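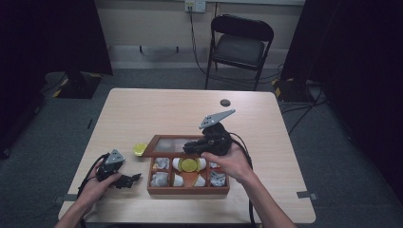
Okay, so the handling rules for the Skeltorum work are finally written down, and I'm pretty happy with them! You asked in March for something a new person could read in 5 minutes, and we got it onto one page (14 rules, down from a messy draft of around 100 notes). The one I fought hardest for is the cable rule. Each hand-held gripper has its own cable, and ours now go down their own side of the table, left on the left and right on the right, so the two never cross over the tray. The Clendby office wanted them bundled together, but I think separate is easier to check at a glance.

Tape marks on the floor are in the rules too, and so is a start check for loose parts outside the tray. I haven't settled what counts as "loose" when a part is meant to be picked up from the table, so that line is still in pencil.

Money-wise we're fine. The Traltport training visit came in under what we'd planned, and I'd like to put the difference toward a second round of review with Sfakianakis (they caught 9 unclear wordings last time, ouch). Can you let me know if that's okay before I book it?

Filed under: Project Updates / Safe Handling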